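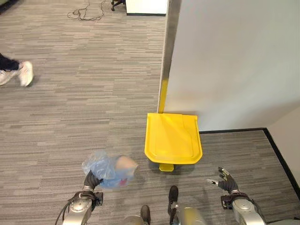

Gatix Stage Monitor Clip: review

The Gatix is a clip-on tuner and metronome intended for ensemble players. It fixes to a music stand or to the bell or scroll of the instrument, reads pitch by vibration or by microphone, and gives a silent pulse on a ring of lights. I have used two of them for a term of rehearsals with a wind band and a smaller string group, in a carpeted teaching room and in a church with a long echo.

Build and fixing

The body is moulded plastic with a rubber-faced jaw. The jaw opens wide enough for a cello scroll and for the lip of a folding stand, but not for the desk of a heavy orchestral stand, where it has to go on the side edge. It holds well on clarinet and trumpet bells. On a bassoon it slipped when placed on the bell ring and was secure on the bocal, although that position puts the display at a poor angle for the player. The neck is a double ball joint. After a term one of mine is noticeably looser than the other and will droop if knocked. There is no screw to tighten it.

Pitch detection

Vibration mode is the reason to buy it. With 12 players warming up at once, the clip stayed with the instrument it was attached to and ignored the rest. Response is quick from the middle of the range upwards. Low notes are slower: the bottom string of the double bass takes a moment to register, and the display sometimes shows the octave above before it settles. This does not matter for tuning, as the needle is correct in either case.

Microphone mode is ordinary. In the church it was confused by the echo after loud chords and I stopped using it there. In the teaching room it was adequate for one player at a time.

I checked the reading against a Skernonetti bench tuner, which I treat as the reference. The two agreed to within a cent on sustained notes from A3 to A5. Below that the Gatix wandered slightly more, mainly as the note decayed. Reference pitch can be set in steps of 1 Hz. The setting is kept when the unit is switched off, but is lost when the battery is changed.

Metronome

The pulse is shown as a light travelling round the ring, with the first beat of the bar in a different colour. The travelling light is easier to follow at the edge of vision than a single flash. Simple and compound times are available. Irregular bars can be built from groups of twos and threes, and the accents fall where they should. Changing tempo is slow, with one button for up and one for down, and holding either makes the number run past the target more often than not.

Two units can be linked so that they pulse together. Linking worked first time and held across the width of the church, with an occasional dropout behind the organ case. After a dropout the second unit carries on at the same tempo and rejoins at the next bar line. I could see no drift between them over a full slow movement.

Display and battery

The screen is readable indoors from a normal playing distance. In direct light from a side window it washes out, and there is no contrast setting. Brightness has three levels. The lowest is the only one I would use in a concert, and even that can be seen from the front rows if the clip faces the wrong way.

I logged battery life with the metronome running at middle brightness. One charge of the cell lasted more than 63 hours in total over several weeks. The charging socket is on the underside and is covered by the jaw, so the unit has to come off the stand to be charged.

Compared with the Duvuso

The Duvuso clip is smaller and has a better joint. It has no linking, and its vibration sensor is less reliable on brass. For a solo player who only wants to tune, it is the more sensible purchase. The Panganiban shop, where I bought all of mine, stocks both and will supply spare jaw pads for the Gatix, though not for the Duvuso.

Recommended for section leaders, and for small groups working without a conductor. The ball joint needs attention in the next version — a grub screw would do it — and a tempo wheel in place of the buttons would be welcome.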